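Teaching a picker to say "I'm not sure"

The October update from the Nandport picking group is the one I've been looking forward to writing, so forgive me if it runs a bit long. If you read the spring issue you'll remember where we left things. The arm could grab plenty of objects out of a bin, but it was a terrible judge of its own chances. It would go after a hopeless grasp with the same confidence as an easy one, come up with nothing, and then try the very same spot again. And again. Some of us had started cheering for it like a losing baseball team.

The new method, which the group has been calling Anghel since early summer, goes straight at that problem. The old system looked at the bin, scored every grasp it could think of, and took the one with the highest score. Anghel asks nine copies of the network for a score on each grasp. The nine were all trained on the same kind of data but started from different random weights, so on things they've learned well they tend to agree, and on strange things they scatter. The size of that scatter is what we care about. A grasp with a very good average and a wild spread now gets ranked below a decent one that all nine like.

People have used groups of networks this way for years, and we don't claim that part. What's new is what happens after a miss. Rūta Rebane, who leads the work, had the idea of keeping a small memory of the current bin. When a grasp fails, the system doesn't just cross off that one point. It marks down everything nearby that looked similar to the network, and the mark fades as other items get moved and the pile changes. So a slippery corner gets left alone for a while, and then gets a second chance once something has shifted next to it. It's a small piece of code (Rūta showed me the whole thing on one screen!) and it made a bigger difference than the nine networks did.

We ran the comparison over the summer in the Prevdale lab. There were 600 grasp attempts with the old scoring and 600 with Anghel, using the same arm and the same pool of objects, with the bin refilled by the same written recipe each time. The old method missed 267 times. Anghel missed 54 times. I read those two numbers out loud when they came in, and then I asked Rūta to check the logs, and she had already checked them twice.

The object pool deserves a word, as it's the part visitors always ask about. We wanted things that give a gripper trouble in different ways - soft things that fold, clear things the depth sensor reads badly, small things that hide under bigger ones, and shapes that roll off when they're touched. The clear plastic is still the hardest by a wide margin. Most of the misses that remain are on transparent items, and there the nine networks have an annoying habit of agreeing with each other and all being wrong. More on that below.

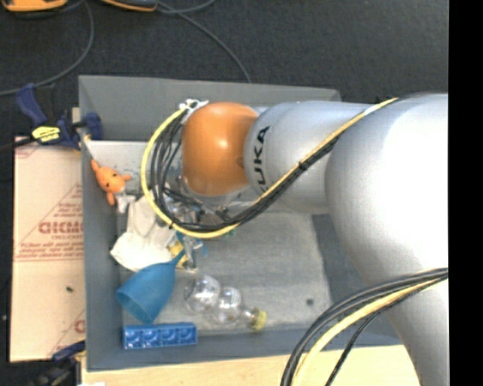 The KUKA arm over the gray test bin, with the plush toy, the blue funnel and the clear bottle with the yellow cap among the items.

A few things we learned that won't make it into the paper. The first is that speed barely suffered. We expected nine networks to make the arm sit and think, but they share most of their early layers, and the extra time disappears into the move back from the drop-off point. The second is that the fading memory needs to fade faster than you'd guess. Our first setting was so cautious that toward the end of a bin the arm would run out of places it was willing to try, with perfectly reachable items still in there. Rūta cut the fade time by half, then by half again, and that was where it stayed.

The third surprised me most. We tried adding a "nudge" move, where the arm pushes an item a little if the networks can't agree on how to pick it up. I was sure this would be the star of the summer. It helped on full bins, and on nearly empty ones it mostly shoved things into the corners, where they were harder to reach than before. For now it only switches on when the bin is crowded, and the 600 Anghel attempts in the comparison were all run with it off.

Now for the clear items. When all the copies are trained on the same weak depth readings, they learn the same mistake, and their agreement tells you nothing. The plan for the winter is to train some of the copies on color images alone, with no depth at all, so that they have a reason to argue. Early tests look good on bottles and less good on flat clear packaging, and I'd rather wait for a proper run before giving you numbers.

Our partners at Pekico have asked for a version they can try on their own line, with their own items, and we're packing up the code for them now. That should be a great test, as none of us has any say in what goes in their bins.

The write-up is in draft and will go around to the group for comments before it's sent out. If you work on grasping and would like to see the failure logs, write to Rūta at the Nandport office. She's happy to share them, misses and all, and she'd love to hear from anyone who has had better luck with clear plastic than we have.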